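Workshop walk-through, unit 9, Wullatetti Rd
Checked by Malcolm Birkett, April 3, 2021

Fire exits – OK. Rear door sticks, needs a shove. Plane the bottom edge.

Extinguishers – 2 by the roller door, both in the green. Tag on the left one says March, get Fundard to redo it.

Extension leads – FAIL. Eltik reel has a nick in the outer sheath near the plug. Taken out of use, taped and binned. Dont fish it out.

First aid kit – low on plasters and eye wash. Reordered.

Food and drink – keep it off the benches and away from solvents. Snacks and bottles on the cabinet top are fine, take them home at end of shift.

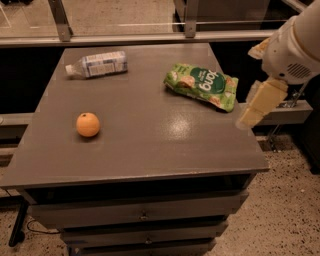
Ladders – OK except the tall one, rubber foot split. Tagged. Abdel Rahman has the spare feet, ask him before buying more.

Racking – bay 71 overloaded again. Limit is 50 kg a shelf and it's on the sign. Move the castings down to floor level.

Lighting – tube out over the wash basin. Flickering one by the office still flickering, same as last time.

Spill kit – lid missing, contents ok. Find lid.

Recheck leads and racking next visit, rest can wait untill the full inspection. MB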